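We use cookies to remember your preferences and to count visits. By continuing to read you accept this. OK | Settings

Putting Things Away: Tips for Cupboards a Robot Has to Use

3/14/19, by Halfdan Kjærgaard
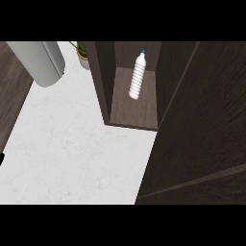 My wife has been asking me to put things back in the cupboard for most of our married life. In December I subscribed to a machine that does it instead, and I have spent the months since tidying up so that it can tidy up. She finds this very funny.

The service is called Pronach and it comes from a firm called Urar. You send them the measurements of your kitchen, they build a copy of it in software, and the household arm (sold separately, naturally) practises in the copy until it can be let loose on your actual crockery. You can log in and watch the rehearsals. I recommend this with a glass of something, as the evenings draw out.

What follows is part review and part a list of things I wish I'd done before paying.

Start with one cupboard

The form lets you enter the whole kitchen in one go. Resist. I entered everything, including the cupboard over the fridge where we keep the fondue set and a great deal of regret, and the bill for rehearsal time was 3,467 kroner. The second attempt, with a single low cupboard and a few things to put in it, came to 1,337, and I got a far better result. Pick the cupboard you open most. Leave the fondue set to its thoughts.

Measure the inside

Everybody measures the doors. The doors are the part the maker wants you to look at. Take the tape to the inside, at the front and again at the back, and write down the smaller figure. Old cupboards lean, and mine leans enough that a tray which goes in happily at the front has to be argued with further on.

While you're in there, take everything out and wipe the floor of it. You will find lentils.

Bottles

A bottle is a good first thing to teach. Ours get refilled and put away several times a day, so there is some point to it, and plastic ones forgive you. My notes so far:

Screw the cap on before it goes anywhere near a shelf. Pronach assumes a closed bottle and will tip one over without a second thought. So will a teenager.

Decide whether bottles stand up or lie down, and then stick to it as a household. Lying down suits a low compartment, and a bottle on its side wants a strip of non-slip matting under it in any real cupboard, unless you like the sound of rolling.

Ribbed bottles are easier to hold than smooth ones, for hands of every kind. A coloured cap helps too. I can tell at a glance which end is which, and I gather the software appreciates the same courtesy.

Leave a gap at the sides. I used to pack a shelf the way other people pack a car boot. Now each bottle gets enough room to be grasped, and I've noticed that I knock fewer of them over myself.

Empty them first if they're going away for the winter. A bottle put up with a mouthful of water in it comes down in spring with a personality.

The kit in the box

Urar will sell you a fitting kit made by Pesonen: shelf liners, stick-on door stops and little bumpers for the corners. The liners are good. They cut with ordinary scissors and lie flat after a night under a chopping board. The door stops are a nuisance on anything oiled or waxed, where they hold until lunch. Clean the spot with a drop of methylated spirit, let it dry, press hard and go away. Try it on a hidden bit first, as it can cloud some finishes.

The bumpers I gave to the neighbours, who have a toddler.

I also tried the cheaper Testard set. The liners smell of swimming pool and curl at the edges. Two weeks on the washing line improved the smell. The curl has been promoted to permanent staff.

Clear the floor in front

The arm needs a free bit of floor in front of the cupboard, and so do you, as it happens, if you've ever knelt on a dog's chew. Move the plant pot to the side where a door won't catch it. Move the bin. If you have a stone floor, put a folded towel down for the first week, whoever is doing the lifting. I lost a mug that way and it wasn't the robot holding it.

Is it any good?

For bottles, tins and plastic tubs, yes, within reason. It is slow. It sets about a low shelf with the gravity of a bishop. The practice sessions are the best part of the service, and I'd like to see Urar sell them on their own for people who just want to find out whether their kitchen makes sense. I rearranged two shelves after watching mine and haven't moved them back.

For lids I can't recommend it. It has no opinion on which lid belongs to which tub, and there it joins the rest of the family.

Customer service answered me after 5 days, politely, with the answer to somebody else's question. I wrote again and got a proper one, along with a voucher for 200 kroner off a second cupboard. I have been eyeing the one under the sink. It contains over 200 carrier bags by my wife's estimate, all of them inside one another, and I'd like to see the software copy of that.

Readers who have tried Pronach on drawers, please write in. I've been told that drawers are a different subscription.

Contact | Copyright 2019 Halfdan Kjærgaard | Back to top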